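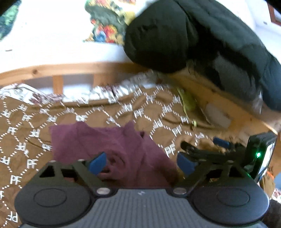

Purple, crumpled, and waiting its turn.

Well, it's November again, and I have done what I do every November, which is to wash every blanket, sheet, throw and pillowcase in the apartment in one enormous go and then wonder why I started. My mother used to call this "turning the house over." She'd announce it at breakfast the way other people's mothers announced a trip to the lake, and my brother and I would groan and carry our pillows to the hall, and by lunchtime there wouldn't be a made bed anywhere and the whole upstairs smelled like soap.

I still love it. I complain the entire time, but I love it.

A few of you wrote after my last post to ask how the move was going, so let me catch you up before I get back to the blankets. I am now 739 miles from the house I grew up in and finally, finally unpacked (if you don't count the closet, and I don't). Tromanton is a funny little town. There's one long main street that changes its name to Trammont Avenue when it crosses the creek, and people who live on one side will give you directions as though the other side were a foreign country. My place is on the Trammont side, up two flights, with radiators that have opinions. When I got up the other morning it was 50 degrees outside and I would guess close to tropical in the bedroom, and I lay there with one foot out of the covers thinking about how I had packed entirely for the wrong kind of cold.

Back in the old house it was always the other way. The bedrooms had no heat to speak of, so we slept under layers, and my mother had firm ideas about the order of them. Flat sheet, then the thin cotton blanket, then wool, then the quilt from her own mother, and whatever coat you could get away with on top if she didn't catch you. I can make a bed like that in my sleep, and I suspect I have. When I was in college I had a roommate who slept under a single sleeping bag unzipped flat, all year, and I remember being truly shocked, as if she'd told me she ate soup with her hands.

I came to the duvet late in life. I bought my first one the winter I turned forty, from a catalog, a Casska, and it was the most money I had ever spent on something I'd mostly be unconscious for. My mother came to visit, lifted a corner of it, and asked where the rest of the bed was. She did come around to it by the end of the week, though she would only say that it was "very light," in a tone that left plenty of room. When she got home she called to let me know she'd slept beautifully under her wool. 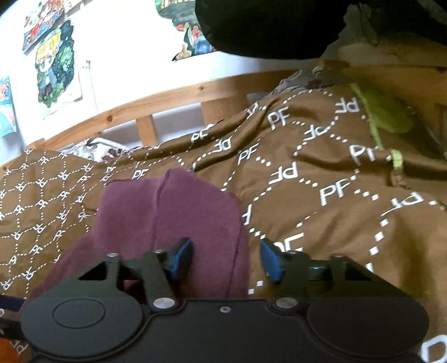 The trouble with duvets, of course, is the cover. I have tried all the methods. I've tried the one where you turn the thing inside out and grab the corners like a ghost, and the one where you roll everything up like a jelly roll and then unroll it and it's supposed to be magically inside (mine was inside, but so was the fitted sheet, and one sock). What works for me is plain stubbornness. I shove two corners in, clip them with clothespins, stand on the mattress and shake until my arms give out. It takes as long as it takes. I put the radio on.

And that brings me to the laundromat, because no washer I have ever owned could manage bedding, and the one in this building's basement certainly can't. It got as far as the rinse and then walked itself into the wall. So I loaded the car and drove down to Liapis, which is half laundromat and half dry cleaner, across from the hardware store, and that is where I met Polyxeni Sarantis.

She runs the counter. She watched me come through the door with a bag over each shoulder and a third one I was more or less kicking along the floor, and she said, "You're turning the house over."

I just stood there. I have never in my life heard anybody outside of my own family use that phrase! I'd always assumed my mother made it up. Polyxeni's aunt used to say it, and the aunt did hers in spring, after the storm windows came down, and would not hear of doing it in the fall because then, she said, you sleep all winter on top of your own hurry. I'm still thinking about what that means. I've turned it around a few different ways and I don't believe I've got it yet.

We talked for a good long while, through two loads and most of a third. She showed me which of the six big machines to stay away from (the last one by the window, it eats quarters and leaves things gritty) and told me I'd been using far too much soap, which I have heard before. She wants blankets dried on low and taken out a touch early, then hung over a door to finish. I'd always run mine until they were hot as toast. I did it her way this time and I have to admit the wool came out softer than it has in years, so there you go, Mom, if you're reading this. I know you're reading this.

I've been going back and forth on what to do with Grandma's quilt. It's very thin along one edge now, where it got pulled up under so many chins, and I don't dare put it in a machine of any size. Polyxeni thinks the bathtub, cool water, and lots of towels. My brother thinks I should leave it alone and put it in a box. My feeling is that a quilt in a box is a sad sort of thing, but I also don't want to be the one who finished it off. If any of you have washed something that old by hand and lived to tell about it, please leave me a comment or send me an email, and be specific, I need to be told things like how long to soak and whether you squeeze.

Anyway, everything else is clean. The good towels are back on the shelf, I found the pillowcase I'd accused the movers of losing, and I still have a pile to fold that I've been walking past since supper. I looked it up, by the way, and this is post number 561 on this little blog. I started it to keep track of tomato seedlings. There won't be any tomatoes up here on the second floor landing, but I've got my eye on a sunny windowsill in the kitchen, and I'll tell you about that next time, after I've asked the landlord about the screens.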